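Let the tapir stay in bed

Bianca Roman
26 December 2021

Quick one before the leftovers. I have been cross about this since the Dirnley paper ran its letters page and I'd like it out of my system.

The letters were about Prindholm. Our zoo, if you're reading from somewhere else. Small, hilly, too many steps, good scones. The complaint, from four different people in almost the same words, was that they paid to get in and couldn't see the tapir. Or the red panda. Or the fishing cat, which as far as I can tell has been seen by its keeper and one boy from Dobre Primary.

And so the zoo, being nervous and short of money like every zoo after the last two years, has said it will "look again at visibility". Those were the words in the notice by the ticket hut. What it means is they want to shut the indoor dens in opening hours. Animal comes out at ten, door goes down, animal stays out till half four.

I think this is a rotten idea. I think most of the people who wrote in would think so too if they stood there for a wet Tuesday and watched what it does.

I've had a season ticket for 38 years. First one was a present from my gran, cardboard, went soft in my coat. In those days you saw everything. Of course you did, there was nowhere for it to go. The old bear pit had a concrete floor, a concrete wall and a concrete shelf, and the bear was on one of the three. The leopard went up and down the front of her cage and turned at the same spot each time, and there was a worn patch where she turned. We thought she was wonderful. We thought she was coming to look at us.

Full visibility. Lovely. Nobody wants it back, do they? But shutting the den door is a little bit of it back.

An animal that can get away from you behaves differently when it doesn't get away. Anyone with a cat knows this. Corner the cat and you get a flat-eared thing under a chair. Leave the door open and it'll stroll in and sit on the newspaper. The keepers at Prindholm used to say the same about the tapir. When she had the run of the back yard as well as the front she came down to the pool most afternoons, visitors or no visitors, and stood in it up to her chin looking like a wet sofa. She's shy of noise. She knows she can leave. So she comes.

I know the argument on the other side and I'm not going to pretend its silly. Families pay a lot. It's a long drive from the coast, the car park is extra now, and a child who has been promised a tapir since breakfast isn't interested in animal welfare. I've been with that child. I have carried that child, screaming, past the meerkats. If enough of them go home disappointed the gate money drops and then there's no tapir at all, no den, no heated floor in the den. The zoo says it needs 600 people through on a decent Saturday to stay level and in the autumn it was not getting them. Fine. I believe them.

But what did those families get told? That's my real grumble. The map has a cartoon tapir on it, grinning, waving. The big sign on the Dirnley road has a tapir. The screen in the café runs the same tapir film over and over. Everything says: tapir, here, now, waving. And then you get to the enclosure and there's a pond and some bamboo and a label with her Latin name on it.

Nothing to say she sleeps through the middle of the day. Nothing to say try again after three. No word on where she might be lying, what her footprint looks like in the mud (three toes at the back, four at the front, kids go mad for it once they know), nothing about why half the bamboo is chewed to the same height. There's a whole animal there to be found and all we've given people is a blank window.

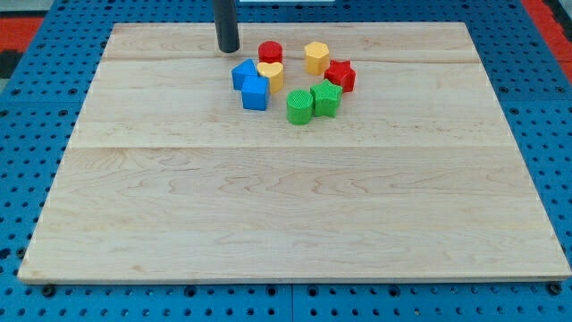
Pale wood, long planks joined side by side.

The signs used to be better. I'll say that and risk sounding a hundred. The old head keeper painted his own and they had opinions. The one by the porcupines said IF YOU CAN'T SEE THEM THEY CAN SMELL YOU. People stood and laughed at it and then, without noticing, they'd waited five minutes, and in five minutes you'd very often get a porcupine.

Then came the laminated ones, then the ones with the square code you point your phone at. That goes to the Zitura app, which wants your email address, and there's no signal in the bottom half of the valley anyway. I've watched people hold their phones up at the sky next to the owls. Facing away from the owls.

So before anybody touches a den door, put some proper signs up. Paint, wood, a person's handwriting. Say what time she gets up. Say what to look for if she hasn't. It'd cost less than whatever the screen cost.

And put a keeper there. I realise keepers are not free and that they have a great deal of dung to move. But 2 talks a day at the tapir, short ones, over the back fence where she's used to the voice, would do more for the gate than a locked door ever will. I've seen one of the younger keepers hold a crowd for a quarter of an hour with nothing but a bucket and a jawbone. Not one animal on show. A man next to me missed his coach.

There's a camera idea as well, which I was snooty about and have changed my mind on. A little screen at the enclosure showing the inside of the den, live. Dirnley farm park has one on its barn owl box and the queue for it is longer than the queue for the ponies. People don't mind an animal being asleep. What they mind is not knowing it's there. Seeing her flat out in the straw with her nose going would send most of us off perfectly happy to have a scone and come back.

Someone will say a zoo is for looking at animals, so what's it for if you can't look. I've heard this at the bus stop and I've heard it from my own brother over the sprouts yesterday. Well, looking is something you do. It takes a bit of effort and a bit of luck. You don't stand in a wood and ask for your money back on the badgers. I know, I know, you didn't pay for the wood. Still.

The other thing he said was that she's used to people, she was born in a zoo, she doesn't know any different. Maybe. The bear didn't know any different either. I don't find that as comforting as he does.

They're deciding in March. There is a paper petition in the library, on the desk by the large print, and last I looked it had 700 names on it, a few of them in crayon. There's a comments box at the zoo too, by the exit, behind the rack of plastic snakes. Use it. Be nice, the staff reading them are not the ones who came up with this and most of them, I'd bet, are on the tapir's side.

I went up on Thursday, in the drizzle, hardly a soul. Stood there with my flask. No tapir for ages. Heard her though, that daft squeaky whistle, somewhere round the back, and a girl of maybe six on the other side of the rail heard it as well and grabbed her dads sleeve so hard he dropped his chips. They were still waiting when I went for the bus.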